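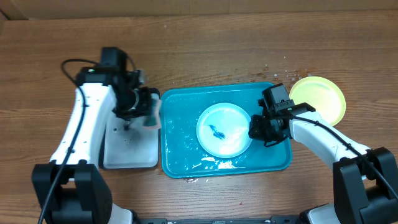
How to Arrange a Group Dinner at Kustside

Last updated 5 September 2019

Use these instructions to reserve a table or a private room for a party of nine or more at the Kustside dining house. Parties of eight or fewer should book through the ordinary reservations page and do not need to complete the steps below.

The instructions apply to both of our private rooms, the Grilow Room on the ground floor and the Pavliuk Room upstairs, and to large tables in the main dining room. They do not apply to weddings, which are handled under a separate agreement, or to the outdoor terrace, which is not available for private hire.

Before you begin

Please have the following information on hand:

The date you prefer and one alternate date
The expected number of guests, including children
The time at which guests will arrive and the time at which you wish to be seated
A telephone number at which the organizer can be reached on the day of the dinner
Any known dietary restrictions or accessibility needs

One person must be named as the organizer. All changes to the booking have to come from that person. If you are arranging the dinner on behalf of an employer or a club, you may be the organizer even if the invoice is to be sent to someone else.

Step 1. Choose a room

The Grilow Room seats up to 24 guests at one long table or at three round tables. It has a level entrance from the parking area and is the better choice for guests who use a wheelchair or a walker. The room opens onto the main dining room through a pair of sliding doors, and some sound from the dining room should be expected on busy evenings.

The Pavliuk Room seats up to 40 guests and is reached by a staircase. There is no elevator. The room has its own bar and coat closet and looks out over the water. It is the only room in which a projector, a microphone or live music may be used.

Large tables in the main dining room are available for parties of nine to 14. There is no room charge and no minimum for these tables, but they cannot be held past the agreed time by more than 15 minutes, and speeches are not permitted.

Parties larger than the Pavliuk Room can hold may ask about a full closure of the house. Full closures are granted only between the fall and the spring, and they require a separate quotation.

Step 2. Submit the request form

Complete the group dining form on this website or request a paper copy at the host stand. Enter the date, the room and the number of guests, and write "flexible" in the notes field if you are willing to be moved to the alternate date. Forms that are missing a telephone number are returned to the sender.

Our reservations system, Tindus, will send an automatic message with a reference number. This message confirms that the form was received. It is not a confirmation of the booking. A member of the events office will write to you within three business days to say whether the room is free and to provide a written offer.

If you have not heard from the events office after three business days, please check your junk mail folder before calling. When you call, give the reference number first.

Step 3. Review the offer and the minimum

Each private room carries a food and beverage minimum. The minimum is $1,315 for the Grilow Room and $2,267 for the Pavliuk Room. Sales tax, gratuity and rental items do not count toward it. Wine ordered from the cellar list counts in full, as does any non-alcoholic drink ordered at the table.

If the final bill falls below the minimum, the difference is charged as a room fee. Organizers who are uncertain of reaching the minimum may ask the events office to add a course or a cheese service in advance - this is usually a better use of the money than the fee.

The offer remains open for seven days. During that time the room is held in your name. After seven days it is released without further notice, and a new request must be made.

Step 4. Sign and pay the deposit

To accept the offer, sign the last page and return it together with a deposit of one quarter of the room minimum. Deposits may be paid by card or check. The booking is confirmed when both the signature and the deposit have been received.
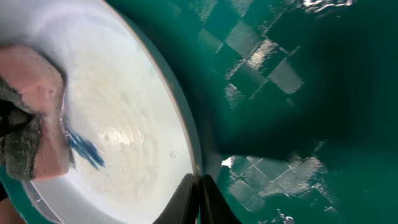
The deposit is deducted from the final bill. It is refunded in full if the dinner is canceled 30 days or more before the date, and in half if it is canceled between 14 and 29 days before. No refund is made after that point, although the deposit may be moved once to another date within the same calendar year. Gift cards may be used toward the final bill but not toward the deposit.

Step 5. Select the menu

Private rooms are served from a set menu. The organizer chooses two starters, three main courses and two desserts, and guests make their own selection from these. The main dining room menu is not offered in the private rooms, and the two cannot be combined.

Choices should be sent to the events office 14 days before the dinner. The menus change in June and again in the fall as local farms and fisheries come in and out of season. If your dinner falls close to one of these changes, the office will send you both menus, and you will be asked to wait for written confirmation of the fish course before printing place cards or programs.

For parties of 20 or more, each guest's main course must be submitted in advance. The simplest method is to include the choices with your invitation and ask for a reply by a fixed date. Please send us the results as a single list arranged by table, with the guest's name first and the choice second. Separate messages from individual guests cannot be accepted.

Vegetarian and vegan plates are available on every menu and do not need to be among the three main courses selected. Indicate the number required.

Step 6. Report allergies

Allergies must be reported in writing, even if they have already been discussed by telephone. State the name of the guest, the food concerned, and whether trace contact is a risk. The kitchen handles nuts, shellfish, wheat and dairy every day and cannot promise that any plate is entirely free of them. Guests with severe allergies are encouraged to speak with the kitchen before the booking is confirmed.

On the evening itself, a guest with a reported allergy should give his or her name to the server before ordering drinks.

Step 7. Plan the seating and the schedule

A dinner of three courses takes between two and a half and three hours in a private room. Allow an additional half hour if drinks are to be served before seating. Rooms are reserved for 4 hours in all, and the bar closes 30 minutes before the end of that period.

Speeches and presentations should be placed between the starter and the main course, or after dessert. Please tell the events office how long each is expected to last. The kitchen times the main course from the moment the starter plates are cleared, and a speech that has not been announced can delay service for the whole party.

Place cards are supplied by the organizer. They may be delivered up to two days ahead in an envelope marked with the reference number, and our staff will set them out according to your seating plan. Decorations are limited to flowers, table runners and candles in closed glass. Confetti, glitter and items fixed to the walls are not permitted. Organizers may enter the room one hour before guests arrive.

Step 8. Confirm the final number

The final number of guests is due by noon, three business days before the dinner. You will be billed for this number or for the number who attend, whichever is greater. Increases after the deadline are accepted only if the room and the kitchen allow.

Step 9. Settle the bill

One bill is prepared for each private room. It may be divided among no more than four cards, in equal parts or in amounts given by the organizer. Large tables in the main dining room may request separate checks at the time of seating.

A gratuity of 20 percent is added to all group bookings and is shared among the service staff. Company accounts that have been approved in advance will be invoiced, with payment due in 30 days.

Comments and questions on this page

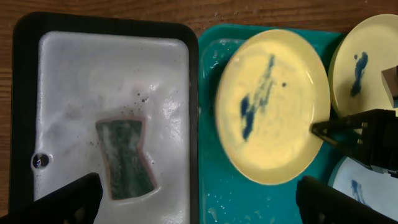 Svitlana Zakharchenko asks whether wine may be brought from home for a dinner in the Pavliuk Room, and whether it would count toward the minimum. She writes that her party will be "just over 30 people, and two of the bottles have been saved for the occasion for a long time."

Reply from the events office: Up to six bottles of wine may be brought to a private dinner, provided that they are not on our cellar list. A corkage fee applies to each bottle opened. The corkage fee counts toward the minimum, but the value of the wine does not. Please list the bottles on the menu selection form and deliver them the day before if they are to be chilled or decanted. Spirits and beer may not be brought onto the premises.

A second reader asks whether a cake can be provided by an outside bakery. It can, if the bakery is licensed and the cake arrives boxed on the day of the dinner. The plating charge is stated in the written offer, and dessert may be left off the set menu on request.

Further questions may be sent to the events office through the group dining form. Please choose "existing booking" and enter your reference number if you already have one.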